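Pillo 2 parallel gripper for bin picking
Vatstead trial equipment, short and long loan

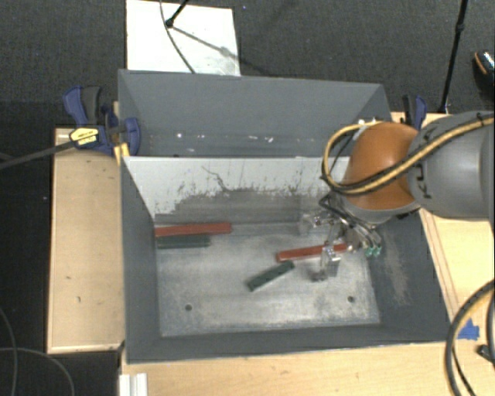

Nuria Aranda wrote to us that her old gripper always lost the blocks which lay close to the wall, and she asked if thinner fingers would be enough. In our tests they helped a lot, but the approach angle matters also. For this reason we lend the Pillo 2 with two finger sets, and you can compare them on your own parts.

We try each gripper in the same way: a metal bin, bar-shaped blocks in red and dark green, and a KUKA arm. The blocks may lie against a wall or across each other. One series is 500 picks, and we make 2 series for each finger set.

Results from our last comparison, 1000 picks each:
Pillo 2, narrow fingers: 914 good picks
Pillo 2, wide fingers: fewer good picks at the walls, better hold on long blocks

The Vamier gripper is tested next, with the same blocks. We will put its numbers on this page in November.

Please check before you order: the hoses need free space around the wrist — a tight loop can pull on the fittings when the last joint turns. The flange plate is included. The controller is not included, but you can rent it from Abou Jaoude together with the cable.

Page last changed: 26 June 2021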